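Heat pumps to replace gas boilers at Vevatholm nursery and library

Work to take out the gas boilers at Vevatholm's nursery and library will start in January, after the town council approved a contract with the heating firm Bulard.

The two buildings share a yard and will be served by a single set of air source heat pumps behind the library. The boilers are 30 years old and parts for the larger one are no longer made.

Ursina Camenzind, who manages the council's buildings, said the nursery would stay open during the work. "The noisy jobs will be done after the children have gone home at 6," she said. "Parents will notice a fence in the yard and a few vans, and that should be all."

Radiators in 11 rooms will be swapped for larger ones, which can warm a room with cooler water. The loft above the nursery will also be insulated. Bulard will look after the system for the first six years.

The library's reading room will close for nearly two weeks while pipes are laid under the floor. Loans and returns will move to the front desk of the Pisance hall, and story time will be held there as well. 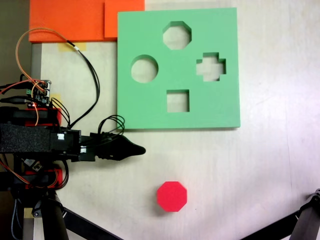 Swimming pool next in line

The council is also looking at the boiler at the Intarasuk swimming pool, its biggest user of gas. A report on the choices there is due in spring.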